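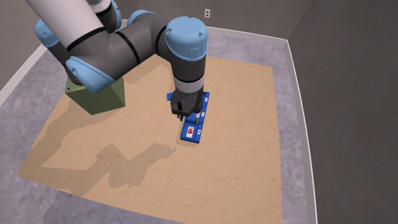 Why do basketball players have to dribble?

I get asked this one a lot when I visit schools, usually by a kid who has just been whistled for traveling and is still pretty mad about it. Fair enough! I was mad too, the first time it happened to me.

Imagine a game where you could just tuck the ball under your arm and run. The biggest, fastest kid would grab it, gallop to the hoop and score every single time, and you'd be standing there waiting for your turn (which might never come). Dribbling gives everybody else a chance. Each time the ball leaves your hand and heads for the floor, somebody can poke it away.

So the rule goes like this. If you want to move around with the ball, you have to bounce it with one hand. Once you stop and hold it, you're done dribbling. You can pass or you can shoot, but you can't start bouncing again. If you do, the referee calls a double dribble and the other team gets the ball.

What if you're holding the ball and you're stuck? You can still pivot! Pick one foot and pretend it's glued down. Your other foot can step anywhere you like, forward, back, all the way around in a circle. The glued foot can spin, but if it slides, that's traveling.

My friend Haruna Aoki coaches a team called the Maltutberg Otters, and she has her new players pivot for a whole practice drill before they get to shoot. They groan about it every July. Then one of them, Itsuki, got trapped in a corner by two defenders, spun around on his left foot and threw a pass right between them. He talked about it all through snack time.

Want to try it at home? Find a flat spot outside and bounce the ball no higher than your waist. Use your fingertips, because your palm makes a slappy noise and the ball goes wherever it wants. Do 4 bounces with your right hand, then 4 with your left. Your weaker hand will feel like it belongs to somebody else. Mine still does some mornings!

When that gets easy, look up at a tree or the garage roof and keep bouncing without peeking.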